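Section 4. Setting up the Moroz under-sink water filter

Read this section through once before you shut anything off. The quick card in the box says the job takes 30 minutes. Allow an evening, particularly if your shutoff valve hasn't been turned in years.

4.1 Before you start

1. Check that the box holds the filter head, the cartridge, the wall bracket, 2 lengths of tubing and the bag of Floline fittings. Some boxes packed in November went out with the fittings bag missing.

2. Find the cold water shutoff under your sink. Close it, then open the cold tap and let it run out. If it still drips after a few minutes, the valve isn't closing. Stop and get the valve fixed first.

3. Put a towel and a bowl under the pipe.

CAUTION: Do not connect the filter to the hot line. The label says the housing is "heat tolerant." We have never found a number to go with that, so treat it as meaning nothing.

4.2 Mounting the head

4. Hold the bracket against the cabinet wall and mark the holes. Leave a hand's width of space below it, or you will not get the cartridge out again. The paper template shows less room than this. Ignore the template.

5. Screw the bracket in place. The screws supplied are short. They will hold in solid wood, but in thin cabinet panels we would use something better.

6. Push each tube into its fitting until it stops, then pull back on it. A tube that moves was never in. Try again – the second push usually needs more force than seems right.

Note: Older kits came with Zusomness clips in place of the Floline ones. They look alike and do not fit each other.

4.3 First flush

7. Twist the cartridge in by hand until it clicks. Do not use a wrench.

8. Open the shutoff valve slowly and watch every joint with a flashlight.

9. Run the cold tap until the water has no gray tint. Gray water at this stage is carbon dust. Drain it and don't drink it, whatever the box says about "ready in seconds."
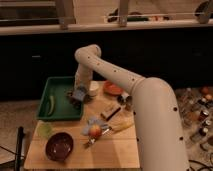 10. Come back after an hour and feel under each fitting with a dry paper towel. Check again in the morning. Slow leaks are the ones that ruin cabinet floors.

4.4 Cartridge life

The carton claims 1,000 gallons per cartridge. A sales sheet from Nurncombe, the distributor, claims 2,542 for the same part number, and neither one says what kind of water was used. Go by taste and flow. If the tap slows down or the water starts to smell of chlorine, change the cartridge and forget the number.

Write the date on the cartridge with a marker when you fit it. The color strip on the side is supposed to do this for you – we have seen it turn red in a week and we have seen it never turn at all.

For changing the cartridge, see Section 5.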